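Objet : Re: [hygiene-restau] Signalement rongeurs, cuisine du site Citelberg

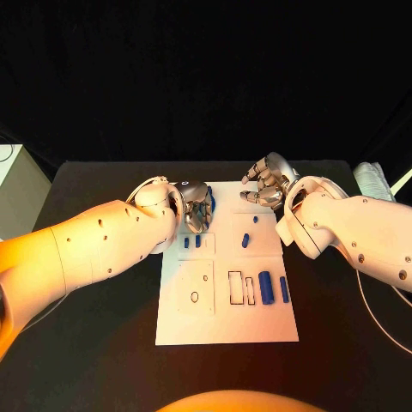

Ettore Caputo a écrit :
> Bonjour à tous,
> J'ai relu le rapport de visite du site Citelberg. Le prestataire
> conclut à une intrusion isolée. Je ne suis pas d'accord : des
> déjections fraîches ont été relevées à deux passages consécutifs,
> derrière la chambre froide et sous l'étagère à farine. Faut-il
> fermer la réserve sèche avant la contre-visite ?
> E. C.

Bonjour,

Oui pour la réserve sèche, non pour la cuisine chaude à ce stade. Les relevés des postes d'appâtage vont dans le sens d'Ettore : consommation nulle en janvier, puis partielle sur les postes 4, 5 et 7 en février, tous du côté du local poubelles.

Points à traiter avant la contre-visite :

- Bas de porte du quai : jour mesuré à 30 mm. Une jeune souris passe à 6 mm. Brosse à remplacer par un profilé métallique.
- Traversée de cloison derrière la chambre froide : mousse expansive rongée. Reprendre au mortier avec treillis inox.
- Denrées : 122 kg de farine et de pain sous film, stockés au sol. À détruire, avec bon de destruction joint au registre. Le reste part en bacs fermés, à 15 cm du sol minimum.
- Siphon de la plonge : grille absente.

Côté contrat, Altgate facture la contre-visite 561 euros HT, hors obturation. Le devis Gatton inclut les deux mais demande jusqu'à dix jours de délai, ce qui ne convient pas. Je propose de garder Altgate pour la visite et de confier la maçonnerie à Abeysekara, qui a déjà le plan des réseaux.

Pour le registre : merci de noter l'heure de chaque relevé et le numéro du poste. Les fiches de décembre portent seulement « RAS », elles sont inexploitables en cas de contrôle.

Ettore, peux-tu envoyer le plan d'appâtage à jour ? Celui du classeur ne mentionne pas le poste 7.

Cordialement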